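Panby changes order packing for lidded drinks at Liem depot

Panby is to change the way it packs lidded drinks at its Liem depot from September, after a trial in which cups were placed in the bag last instead of first. The new order of work applies to all mixed orders of food and drink leaving the site for offices and meeting rooms in Esero.

The trial covered 1,210 orders. Each contained at least one lidded cup and one item of boxed or wrapped food. Half were packed under the existing method, in which the cup goes into the bag first and the food is fitted beside it. The other half were packed with the food already in place and the cup lowered into the gap that remained. Bags were opened and checked on arrival, and a leak was recorded if any liquid was found on the outside of the cup.

Panby has not published the full results. It said leaks were fewer under the second method, and that most of the remaining ones came from lids that had been pressed down on one side only. Cup size made little difference. The type of drink did, with thin hot drinks leaking more often than those with milk.

Under the revised instructions the lid is pressed at two opposite points and then run round with the thumb before the cup is moved. The bag is opened fully and stood upright on the worktop, with its base flattened from inside. Flat boxes go in first, then wrapped items, then the cup. A folded card insert is used where the gap around the cup is wider than a finger. Cutlery and napkins are placed down the side, and the top of the bag is folded over once and left unsealed until the order has been checked against the slip.

Orders of more than 6 drinks are not affected. These will continue to go out in carriers, with the food bagged separately.

The depot has also set out rules for the bench itself. Only one order may be open on the worktop at a time. Spare lids, inserts and unopened bags are to be kept off the packing surface and brought over as needed. Worktops are wiped down between orders when there has been a spill, and in any case every 2 hours. Panby said a light-coloured surface was preferred because drips of coffee and tea could be noticed before the next bag was put down on them.

Walled bays are recommended in place of open tables. In the trial, bags packed on open tables near the loading door were more likely to fall over before they were filled, which the company put down to draughts. It tested weighted clips as an alternative but found they slowed the opening of the bag and left creases in the fold.

The paper bags used at Liem are supplied by Cindska and will stay the same. A wider base was considered and rejected on the grounds that it would not fit the current delivery crates. The card insert is new. It is cut from a single sheet, with no glue, and can be recycled with the bag. An initial batch of 200 will be held at the depot for staff practice before the change takes effect.

Panby said packing times would be allowed to rise during the first weeks and would be reviewed afterwards. Lids will be checked by hand on a sample of orders from each shift, and any cup that fails will be repacked with a new lid. The old one is not to be pressed back on.

The depot's two smaller neighbours, which handle cold food only, will keep their present method. A separate set of instructions for soup pots is being written.

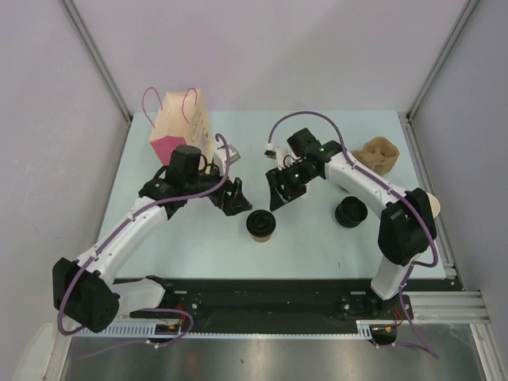 A black-lidded cup and a bag at a workstation with a pale top and plain grey walls.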